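Workshop news: the arm that stopped in the wrong place

Many of you asked in September why the insertion bench was closed for most of a week. Some people heard that the arm had hit the fixture. It did touch it, but very softly, and no person was near. I want to tell the full story, so that the same thing does not happen on the second bench at Trandden.

The job on this bench is simple to explain. The arm takes a Jeladeck insert from the open box, carries it over the tags on the table and puts it into the tall holder at the other end. Our target is 3,000 cycles without help from a person. On Tuesday we had passed 2,000 and we were quite pleased. Then, during the lunch break, the arm came down 8 mm too far to the left and pressed the insert against the side of the holder. The force limit did its work and the arm went into protective stop. When Bevan's technician came back, the arm was standing still and the screen showed a force error.
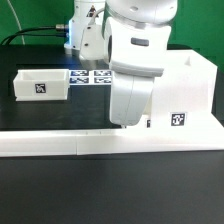
Tegwen Lewis

The first idea was a fault in the joint. We checked the log of every axis and we found nothing unusual. The second idea was the cables behind the base, because we had trouble with a connector in spring. We changed the cable set, which took one full afternoon, and the fault came back after 200 cycles. I am sorry to say that we lost the afternoon for nothing, but at least the old cables are now tested and stored as spares.

The real cause was in the calibration. Before each batch the program looks at the printed tags and calculates where the box and the holder are. If it cannot read one tag well, it should stop and ask for help. In our version it did not stop. It used the last good position from its memory and continued with the work. The evening before, somebody had cleaned the bench and put the holder back a little to one side. This is a normal thing to do and I do not blame the person. The tag on the holder was partly behind the hand of the arm when the check was made, so the program took the old value and said nothing about it.

We have now changed three things. The check is made only when the arm is in its parked position, well away from the tags. A missing tag gives a red message and the batch cannot start. The old position is deleted at the end of each shift, so there is nothing to fall back on.

I also have one request about safety. After the stop, a colleague wanted to help and reached in to take out the insert with his fingers while the arm still had power. Please do not do this. In protective stop the brakes are holding, but another person can release the stop from the screen and not see your hand. Press the emergency stop first, keep the key with you, and only then put your hand between the arm and the holder. The same rule is valid for visitors and for people from the Florkcombe office.

The bench is open again and the count has started from zero. The second bench will get the new program before its next batch. If you move a box or a holder, even by a very small distance, please write it in the book beside the screen and run the check again. Questions can come to me directly, I am at the bench most mornings.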